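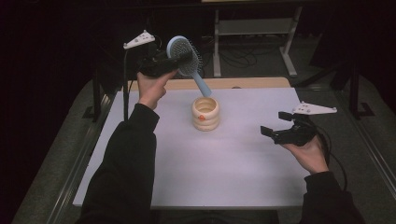
Unit 4: Hand-Held Grippers for Teaching by Demonstration

Handout to go with the lecture. Read it before the lab, and bring your own notes on the Jelari kit.
Last revised 8 April 2023

1. What we are looking at in this unit

So far we have talked about robots that learn from a person steering a second robot arm. That works well, but it takes two arms for every one you want to teach, and most people need a good while before their movements stop looking stiff. In this unit we turn to a much lighter idea, and I have been looking forward to it since February! You take the gripper off the robot, put a grip under it, and let a person do the job with it. The arm stays home.

The product under review is the Jelari two-hand kit. We also compare it, more briefly, with the Ziluria single-hand set. Both are sold ready to use, and both come with software that turns a stack of recordings into a data set you can train on.

Terms you should know by the end:

Demonstration: one full run of a task, from the start position to the end position.
Marker plate: the flat plate on top of the tool that lets an outside camera work out where the tool is and how it is turned.
Tool view: what the camera on the gripper sees.
Head view: what a camera worn by the person, or set at the height of a head, sees.
Jaw width: the distance between the two fingers, logged along with the video.

2. What you get with the kit

The Jelari kit holds 2 grippers, one for each hand, with their cables, plus a head camera and a small recording box. You hold each gripper like a pistol, with your fingers wrapped around the grip from below. The marker plate is a white triangle that sits on top, angled outward, so it stays clear of your knuckles. I like this design a lot. On older tools the plate sat flat, and every time you turned your wrist the tracking dropped out.

The cables are the weak spot. They run from the back of each tool and they do tug a little when you reach across your body. Let them hang down past your forearm, and check that neither one is lying across the work surface before you start.

The list price we were given is $2,249 for the kit, or $2,464 with the spare set of fingers. For a course lab I would pay for the spare fingers without a second thought. They take a beating, and a chipped inner edge changes how the tool holds thin things like handles.

3. The practice task

Our main exercise is putting a hairbrush into a cup, handle first. It sounds like nothing. Try it with a pair of jaws in place of your fingers and you will find out how much your hand was doing for you!

Think through these points before your turn:

Where to grip. If you hold the brush near the head, the handle hangs free and you can steer its tip over the opening.
Which way the brush leans. A steep angle is easier to bring in than a shallow one, but going straight up and down puts your wrist in an awkward place.
What the other hand is for. You may keep the second gripper open and low, ready to steady the cup, or you may leave it out of the task. Pick one and stick with it for the whole set.
Where the cup stands. Move it a little between demonstrations. A robot trained on one cup position learns that position and very little else.

The cup is a good choice for this, by the way. It has rounded rings with grooves between them, so there is more than one sensible place for the jaws to close, and the little orange spot of color gives you something to line up with in the recordings.

4. Head view and tool view

Students often ask why we bother with the head view when the robot will only ever have the camera near its own jaws. Fair question. The head view shows both hands together, and it is where you catch mistakes in planning, such as a second gripper that drifts around with no job to do. The tool view is what the robot will train on. It is close, narrow and sometimes a bit strange to look at, and you should get used to judging a demonstration from it alone. 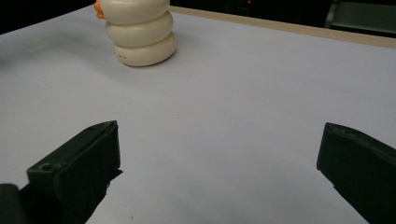

5. Reading the tool view

Start with the fingers. In a good recording from the Jelari tool, both fingers come up from the bottom of the picture and you can see the gap between them clearly. If one is missing, the camera mount has slipped. Stop and fix it, then record again.

Next, find the target. It does not have to be in the middle. Early in a reach, it is fine for it to be up in a corner, well ahead of the fingers, even if its top is out of view. What matters is that it comes into the gap as the hand moves in. Step through a few stills and watch how it travels.

Last, look at the surface. A pale, matte top with even light makes the target easy to pick out. Soft shadows near the base are no trouble at all, and they even help you judge how high the tool is.

6. Jelari and Ziluria side by side

Setup: Ziluria is quicker, with one tool and one cable. Jelari needs both hands tracked before it will record.
Comfort: Jelari, easily. The Ziluria grip is straight, and your wrist will know it after over 11 demonstrations in a row.
Software: close to a tie. Ziluria plays back faster — Jelari shows jaw width right under the video, and I use that all the time.
Range of tasks: Jelari wins. Holding a cup with one hand while filling it with the other is simply out of reach for a single tool.

7. Before the lab

Read the Greditz safety sheet and the first chapter of the Quintero workbook. Wear plain, dark sleeves if you have them. Write down, in two or three sentences, how you plan to grip the brush and what your second hand will do, and hand that in at the door.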